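Tukance Household Guidance
Cups, Mugs and Boards: Clearing and Caring for a Wooden Worktable

This page is issued by Tukance for residents of the Chowdary buildings. It replaces the sheet distributed in November and applies to all shared kitchens and workrooms.

1. Lift boards before wiping
Boards are to be lifted clear of the tabletop at each cleaning. Crumbs and moisture collect underneath, and a board left flat for days may mark the wood. Raise one side first and check the underside, then move nearby cups well away before the board is set down. Ribbed cups should be wiped along each ridge with a soft cloth.
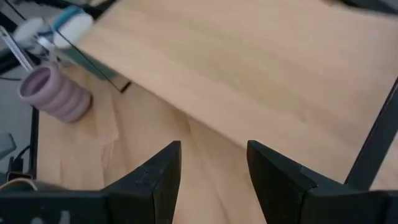 2. Group mugs before moving them
Bring all mugs to one end of the table and leave the other end free for wiping. Take each mug by the body or handle, never by the inside of the rim. Mugs should be carried upright and should not be stacked — stacked mugs chip easily and may stick together.

3. Clean the tabletop with the grain
Use a damp cloth, well wrung out, and dry the surface at once. Butcher-block tops show strips of lighter and darker wood, and this variation is normal. It should not be reported as staining. Food-safe mineral oil may be applied when the surface looks dull. Leave it overnight and remove any excess in the morning.

4. Return boards last
A board may go back on the table once both surfaces are dry. Boards not in daily use are stored on edge, with space for air on each side.

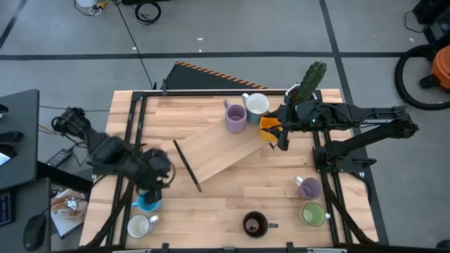 Mugs and a wooden board on a butcher-block tabletop.

Replacement cloths are held in Room 11. Questions about this page may be addressed to Karthikeyan Rao, Household Services, extension 641.

Last reviewed May 5, 2021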